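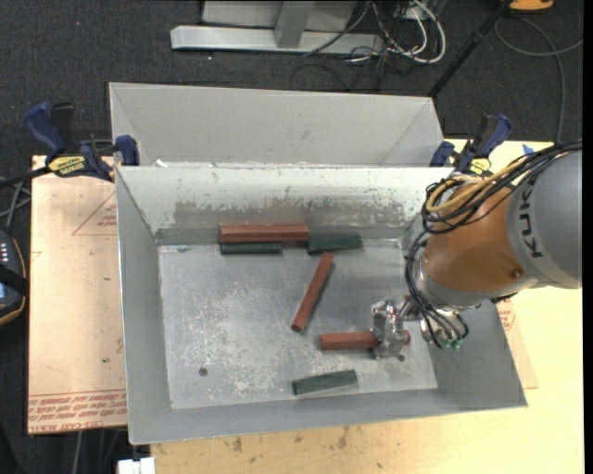
Am Donnerstag habe ich zum ersten Mal seit Wochen wieder einen ganzen Nachmittag lang einen Roboter an der Hand geführt, und am Abend konnte ich meine Kaffeetasse nur noch mit links halten. Ich schreibe das nicht, um Mitleid zu bekommen (na gut, ein bisschen), sondern weil mich nach meinem letzten Eintrag mehrere von euch gefragt haben, was ich bei Tambunan eigentlich den lieben langen Tag mache. Meine Mutter übrigens auch, zum wiederholten Mal.

Also: Ich bringe einem Roboterarm bei, Stangen aus einem Metallkasten zu greifen. Rote und grüne Stangen, die kreuz und quer liegen, mal an der Wand, mal mitten auf dem Blech, und der Arm soll sie eine nach der anderen packen und in den zweiten Kasten gleich dahinter legen. Mehr ist es nicht. Wenn ich das auf Familienfeiern erzähle, kommt nach einer höflichen Pause meistens die Frage, ob das ein Mensch nicht schneller könnte. Ja, kann er. Mein Neffe kann das, und der ist gerade in den Kindergarten gekommen.

Das Projekt heißt intern Pillo, und fragt mich bitte nicht, warum. Der Name stand schon auf dem Ordner, als ich im Februar dazukam, und keiner von denen, die damals dabei waren, konnte mir eine Erklärung geben, die länger als einen Halbsatz gehalten hätte. Ich mag ihn inzwischen sehr gern. Man schimpft einfach freundlicher mit etwas, das Pillo heißt.

Wir haben zwei Arten, ihm etwas zu zeigen. Die eine ist das Führen von Hand: Der Arm wird weich geschaltet, man fasst ihn vorne am Handgelenk und schiebt ihn dorthin, wo er hin soll, und er merkt sich den Weg. Das klingt herrlich einfach und fühlt sich beim ersten Mal auch großartig an, wie Tanzen mit jemandem, der sehr schwer und sehr höflich ist. Nach der zwanzigsten Stange tanzt man dann nicht mehr ganz so beschwingt. Man hat ja auch noch die Kabel im Nacken, also im Nacken des Roboters, die über den Arm laufen und am Handgelenk wieder herunterkommen, und wenn man zu weit um die eigene Achse dreht, spannt sich das alles und man muss wieder ein Stück zurück. Ich habe mir angewöhnt, vor jeder Drehung kurz hinzuschauen, so wie man beim Abbiegen nach den Radfahrern schaut.

Die andere Art ist die Fernsteuerung. Da sitze ich auf einem Hocker, habe das Steuergerät auf dem Schoß und fahre den Greifer mit kleinen Bewegungen heran. Es ist bequemer für den Rücken und schlechter für die Geduld. Von der Seite sieht man schön, wie weit es noch nach links oder rechts ist, aber die Höhe! Die Höhe ist ein Elend. Ich war am Anfang felsenfest überzeugt, noch eine Handbreit Luft zu haben, und dann machte es leise »tock« auf dem Blech. Wer sich den Boden unseres vorderen Kastens einmal ansieht, kann sich denken, dass ihm schon allerhand zugestoßen ist, und einen Teil davon nehme ich auf meine Kappe.

Zahira Latuheru, mit der ich mir die Schichten teile, ist in der Fernsteuerung um Längen besser als ich. Sie schaut auf den Schatten. Wenn der Schatten des Greifers und der Greifer selbst fast zusammenstoßen, geht sie vom Gas und lässt ihn den letzten Rest ganz langsam sinken. Das hat sie mir in ihrer zweiten Woche erklärt, so nebenbei, während sie ein Brötchen aß, und ich habe mich ein wenig geschämt, dass ich nicht selbst darauf gekommen bin. Dafür bin ich beim Handführen die Ruhigere von uns beiden, wir ergänzen uns also ganz ordentlich.

Was mich am meisten überrascht hat, ist, wie viel man über die eigenen Hände lernt. Ich dachte immer, ich greife eine Stange in der Mitte. Tue ich aber gar nicht. Ich greife sie da, wo am meisten Platz ist, und wenn sie dicht an einer Wand liegt, schubse ich sie erst ein Stück weg, ganz ohne nachzudenken. Jetzt muss ich diesen kleinen Schubs vormachen, und zwar jedes Mal möglichst ähnlich, sonst lernt Pillo daraus, dass man Stangen grundsätzlich erst einmal anstupst. Das hatten wir nämlich schon! Zwei Tage lang hat er jede einzelne Stange vor dem Greifen zärtlich angetippt, auch die, die vollkommen frei lag. Ich fand das rührend. Unser Teamleiter fand es weniger rührend, und wir haben die Vorführungen noch einmal gemacht.

Am Donnerstag habe ich 53 Durchgänge geschafft, Zahira am Freitag ebenfalls ein paar Dutzend, und insgesamt stehen wir jetzt bei mehr als 115 brauchbaren für diese Woche. Brauchbar heißt: kein Zögern von mittendrin zu Mittag, kein Niesen, keine Stange, die auf halber Strecke wieder herausrutscht. Die verrutschten heben wir in einem eigenen Ordner auf. Ich hänge an denen fast ein bisschen mehr als an den guten.

Falls jemand von euch selbst mit so etwas anfängt, vielleicht in der Uni oder in einer Werkstatt, dann gebe ich euch gerne weiter, was mir geholfen hat. Macht den Kasten fest, und zwar richtig. Bei uns halten Schraubzwingen die beiden Kästen an Ort und Stelle, das sieht nicht nach Zukunft aus, aber es wandert nichts. Legt die Stangen nicht ordentlich hin. Man will sie unwillkürlich hübsch sortieren, ich jedenfalls, und dann kann der Arm am Ende nur hübsch sortierte Stangen. Und wechselt euch nach spätestens einer Stunde ab, auch wenn es gerade gut läuft.

Nächste Woche kommt Besuch von Ollthorpe, die wollen sehen, wie weit wir sind, und danach soll ich mir Forkia anschauen, ein kleines Programm, mit dem man Vorführungen nachträglich schneiden kann. Darauf freue ich mich sehr, dann könnte ich nämlich endlich meine langen Denkpausen herausnehmen. Bis dahin gibt es abends Wärmesalbe und einen Topf Linsensuppe, das Rezept schulde ich euch auch noch, ich habe es nicht vergessen.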